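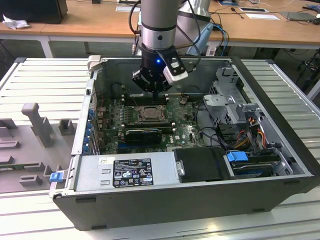

Old Dell tower on its side, panel off, memory slots beside the CPU socket.

Adding memory to an old desktop – quick tips

Cheapest fix for a slow tower. Costs less than a new machine, takes maybe one cup of coffee. Notes below are from doing a lot of these on the bench, in no particular order except where it matters.

Before you open it

Shut down properly. Unplug at the wall, then hold the power button in for 5 seconds. Side panel off, tower flat on its side, board facing up. Don't try it standing, you'll be pushing sideways and the whole case walks across the table.

Look for colored plastic. On a lot of Dells the blue bits are the ones meant to be moved by hand – drive carrier, slot clips, release tab. No screwdriver for those. Leave the power supply shut, always.

Dust first, memory second. Short puffs, can upright. A soft paintbrush is fine for the corners. Not the vacuum.

Cables in the way? Tuck the power wires back toward the drive cage. Twist tie if they wont stay.

Buying the right stick

Check the label on the old one, or look up the model number. Laptop memory is shorter and will not fit, dont ask how I know. Unathi Gumede keeps old sticks in an egg carton, one per cup, with the size on masking tape. Stole that idea in September and its been great.

Putting it in

Touch bare metal on the case. Hold the stick by its ends, not the gold.

Open the latches at the end of the slot. Some boards have them at both ends, some only one.

Find the notch. Line it up with the bump in the slot. If it doesnt line up, turn it around. Still no? Wrong type, stop there.

Thumbs at both ends, straight down. Takes more push than you'd think. Latch should swing up by itself.

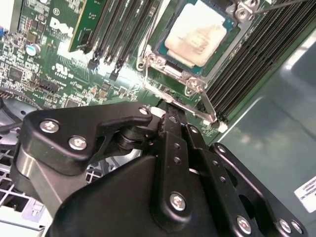
If it won't start

Beeps or a black screen – unplug, take the stick out, put it back in. Usually it was not all the way down.

Still nothing, try one stick alone, then move it to a different slot. If you have 2 that don't match, run them one at a time before blaming the board.

Fan stopped? Check for a wire touching the blades. Then panel back on.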